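Tadby Paper Table > How-To > Beginner Projects

How to Sew a Simple Pamphlet Notebook
Posted April 21, 2023 by Ornella Fontana

I have been making little sewn notebooks for a good long while now, and I still get a small thrill every time I pull the thread snug and a pile of loose paper turns into a book. It's a lovely first project. If you can fold a sheet of paper in half and thread a needle, you can have one finished before your coffee goes cold (well, maybe your second one will go that fast – the first one takes as long as it takes).

The stitch we're using is called the pamphlet stitch. There are three-hole and five-hole versions, and I'm going to teach you the three-hole one, which is plenty strong for a pocket-sized book. My friend Hala Atallah keeps her garden notes in these, and hers spend most of the summer in an apron pocket with a pair of snips and goodness knows what else. The covers get pretty soft by October but the sewing holds.

What you'll need

Eight sheets of plain letter-size paper
One sheet of heavier paper or light card stock for the cover, also letter size
Linen thread, or any strong thread that isn't stretchy
A little beeswax, if your thread isn't already waxed
A sewing needle with an eye big enough for the thread
An awl, or a push pin if you don't have one
A bone folder, or the back of a spoon
A metal ruler and a craft knife
A cutting mat
An old phone book or a thick catalog

I get my thread from the notions counter at Bruvum and have worked off the same spool for ages. Please don't run out and buy a whole kit for this. Kits are fun, and I own more of them than I'd like to admit, but a spoon and a push pin made my first dozen notebooks and they're all still in one piece.

Getting your table ready

Clear off more room than you think you'll want. I cover mine with brown paper from a roll, taped down at the corners, and leave it there until it gets too marked up to stand. You can scribble measurements right on it, test a pen, work out how many pages you're after. Keep your cutting mat to one side and do all your folding and sewing on the other.

Wash your hands and dry them well. I know, I sound like somebody's mother, but white paper picks up everything.

Step 1: Find the grain

Paper has a grain, just like wood or fabric does, and it folds much more nicely along it than across it. To find yours, take one sheet and curl it over gently without creasing it, first the long way and then the short way. One direction will feel springier. The direction that gives in more easily is the one that wants to be folded, so the grain runs along the line of that curve.

Now for the part where I let you off the hook. Most letter paper has its grain running the long way, and we're about to fold it across the short way, so strictly speaking we're doing it wrong. Your notebook will still be perfectly good. If you get bitten by the bug you can look for short-grain paper later on, or buy big sheets and cut your own.

Step 2: Fold the pages

Fold each sheet in half, short edge to short edge. Line up the corners first, hold them down with one hand, and smooth from the middle of the fold out toward each end. Go over the crease once with your bone folder. Once is enough – rubbing back and forth makes the paper shiny.

Some people fold the whole stack at once. I fold in pairs, then tuck the pairs inside one another. When all eight sheets are nested you'll have what bookbinders call a signature, which is a very grand name for a bundle of folded paper. Eight sheets folded once makes 16 leaves, and that's a nice thickness for one signature. Much more than this and the inner pages start to creep out past the outer ones like a fan.

Fold your cover the same way and wrap it around the outside. If your card stock is on the stiff side, score it first by running the bone folder down a ruler along the center line, pressing firmly. Then fold.

Step 3: Mark and punch the holes

Cut a strip of scrap paper exactly as tall as your folded pages and fold it in half to find the middle. Make a pencil mark there. Then make a mark an inch in from each end. You now have a little template with three marks on it, and I'd suggest writing "letter, folded" on the back and keeping it, as you'll be back for it.

Open the phone book to the middle and let it lie so the pages make a shallow valley. Set your open signature, cover and all, down into that valley with the inside facing up. Lay the template right in the fold. Then punch through each mark with the awl, pointing straight down into the crease. Take your time over it. Giorgia Colombo taught me to hold the awl the way you'd hold a dart and lean into it gently, and my holes have been a lot straighter ever since.

Check the outside of the cover. All three holes should come out right on the spine. If one has wandered a tiny bit, leave it be. If it has wandered a lot, swap the cover out and save the sad one for bookmarks.

Step 4: Sew it up

Cut a length of thread two and a half times the height of your book. Run it over the beeswax a couple of times and thread your needle, but don't knot the end.

Start from the inside. Go out through the middle hole and leave a tail of three inches or so lying in the fold. I hold mine down with my left thumb.

Come back in through the top hole and pull the thread snug. Always pull along the spine, never straight up toward the ceiling, or you'll tear the paper at the hole and say something you regret.

Now, on the inside, skip right past the middle hole and go out through the bottom one. Then bring the needle back in through the middle, being careful not to stab through the thread that's already there.

You should have two ends now, both on the inside. Make sure one of them sits on each side of the long stitch that runs down the fold. Tie them over that long stitch in a square knot (right over left, then left over right) and trim the ends to half an inch. If you'd like the knot on the outside as decoration, with a bead or a long tail hanging off it, just start from the outside instead and swap every "in" for "out" as you go.

Step 5: Trim the front edge

You don't have to do this one. Genivaldo Pimentel, who makes far handsomer books than I do, never trims his at all and likes the slightly stepped edge. I like mine flat. Close the notebook, press it down hard, lay the metal ruler along the front edge and make several light passes with a fresh blade. Let the knife do the work and keep your fingers well back from the edge of the ruler. A dull blade will drag and chew the paper, so put in a new one before you start.

Then slip the finished notebook under something heavy overnight. I use the big Cunha dictionary that used to prop my kitchen window open.

A few things that go wrong

The thread is loose. You can usually fix it before you've tied the knot. Follow the path of the thread from the first hole on, taking up the slack a little at a time.

The cover is a hair too short. Folding around a stack of pages uses up a bit of width. Next time cut the cover slightly wide and trim everything together at the end.

The needle won't go through. Your holes are too small, or you've missed one of the inner sheets. Put the whole thing back in the phone book and punch again.

The pages won't lie flat when you write. Give it a few days of use. Opening it in the middle and running your palm down the fold helps too.

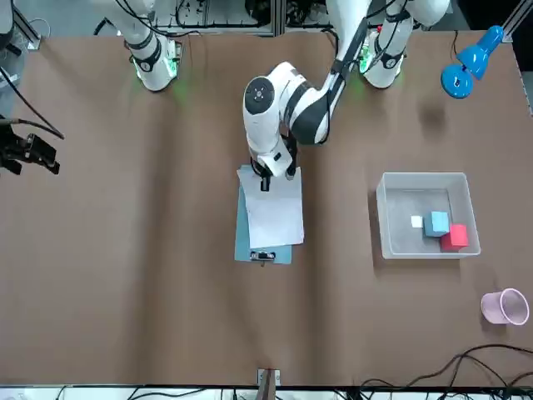 Once you've got the hang of plain ones, try mixing your papers. Melaniia Moroz puts a sheet of graph paper in the center of hers for sketching out quilt blocks, and I've taken to adding one page of brown wrapping paper just for pasting things onto. Old maps make wonderful covers, and so does wallpaper, if you can talk the store in Brelside out of its sample books the way I did. Next month I'll write up the five-hole version for anyone who wants to go taller, so save your templates and your leftover thread!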